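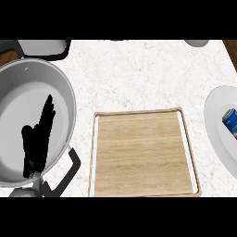 Home Lighting Sound Rehearsal Hire Basket

Ovholm Brilholm line-learning player

£497 including VAT. Hire by the week also available, ask us for the current rate.

The Brilholm is a small box with a speaker, a microphone and a screen. You load a play or film script into it, tell it which part is yours, and it reads everybody else's lines aloud and waits for you to say your own. Ovholm's leaflet says it will help you learn a part in half the time. We have asked them half the time of what, and have not had an answer, so please treat that line the way you would treat a quote on a poster with three dots in the middle of it.

We stock it all the same. Enough actors have asked for one, and there are parts of the job it does well. What follows is what we found after using it on two productions and one very long audition piece.

What it does

You copy the script over from a computer as a plain text or PDF file. The Brilholm sorts it into characters and asks you to check the list. Do check it. On a badly laid out script it will decide that "Exit" is a person and give him lines. A properly formatted screenplay gives it far less trouble than a stage play, and anything in verse needs an evening of tidying up before it is usable. There is no way to do the tidying on the box itself.

Once it is loaded you pick a scene and press the large button on top. The other parts are read in one of 4 built-in voices. Two of them are tolerable. The older man sounds as if he is reading out a train timetable, and the younger woman goes up at the end of every line, which wrecks any scene with a threat in it. You can record the other parts yourself, or get a friend to, and this is how we would use it every time.

It listens for your line and carries on when it thinks you have finished. There are three settings: strict, loose and silent. Strict stops you whenever you get a word wrong. Loose lets you through if the last few words are right. Silent ignores what you say and leaves a gap of the right length.

Where we have doubts

The listening is the reason for the price, and it is the weakest part. In a quiet room, speaking clearly, it copes. If you whisper, shout, cry or take a long pause, it gets lost. A pause of more than a few seconds is taken as the end of your speech, so it will happily cut in on the best bit. You can lengthen the wait in the settings, but then every exchange drags. A quick comic scene, where the timing is the whole point, is close to hopeless on anything other than silent.

Accents are hit and miss. The leaflet says "understands every voice". Ours did not. Hok-lam Lam, who runs our rehearsal desk, did a whole scene in broad Glaswegian for a part and was told "please try again" after nearly every speech. In his own voice it was fine. If your part is a long way from how you talk at home, borrow ours for an hour before you spend any money.

There is also the "performance score" shown after each scene. We would turn it off. It seems to go up when you are loud and even, and it marked a flat read well above a good one. Ovholm call it a coaching tool. We could find nothing in the manual to say what it measures.

What it is good at

Running lines at midnight without waking anyone, through headphones, on the silent setting. Going over the same half page again and again, which no friend will put up with for long. Marking the places where you always dry: the strict setting keeps a list of these, and the list was more use to us than everything else on the box put together.

It is also sturdy. Ours has been dropped down the stairs at the back of the shop and has a dent to show for it, and it still works.

Details

Storage: 256 scripts, says the maker. We have never had more than a handful on it.
Battery: 36 hours on silent with headphones. Much less through the speaker with listening switched on, and Ovholm do not publish a figure for that.
Headphone socket: yes, the ordinary small size
Wireless headphones: no
Script files: plain text and PDF. Scanned pages will not work.
Languages: English only
In the box: player, charging lead, cloth bag, printed manual
Not in the box: a mains plug for the lead
Guarantee: one year from the maker

Compared with the others

The Wyss pocket recorder costs a good deal less and does no listening at all. You record the cues, leave gaps and press play. Plenty of working actors need nothing more, and if you only take on a part or two a year we would point you to that one first. The Lernero is a phone app with a monthly fee. It has nicer voices than the Brilholm, but it needs a signal, and dressing rooms are so often in basements.

If you have a big part, little time and nobody at home who will read with you, the Brilholm may earn its keep. We would still hire it for a week first – the hire fee comes off the price if you go on to buy.

Returns

Unused players can come back within the usual period. Please wipe your scripts off first. We do not want to read them, and some of you have signed things saying we can't.

Page last checked May 23, 2022. The price goes up in August.

Contact us | Delivery and returns | © Rehearsal desk and shop, all rights reserved | Back to top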